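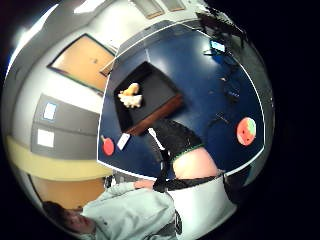 Wednesday, August 18, 2021

Second pass at clearing the blue table. The first pass in June failed for a simple reason: I sorted by size, and size says very little about where a thing should live. This time I sorted by how often each item gets picked up.

The shallow box stays on the table. It has a dark floor, so pale objects show up well against it, and the sides are low enough to reach over without looking. I set it at an angle to the edge, which costs some surface but leaves the near corner free for small flat items. Current rule: anything used daily may sit outside the box, and anything used weekly goes in it. The rest goes to the shelf.

The cables are the weak point. They spread out below the little screen and collect whatever is put down near them. Iresha Weerasinghe suggested a clip rail under the table edge. I measured for one and would need 11 clips at 2 inches of spacing, assuming the screen stays at that end. Moving it would shorten the run, but then the glare lands on it in the afternoon.

The red and green round thing has no category yet. It is flat, so it stacks, but there is nothing to stack it with.

A gloss top shows dust within a day. I wipe it with a barely damp cloth, then a dry one, working toward the white edge. Clip rail next, once the parts arrive from Samdale.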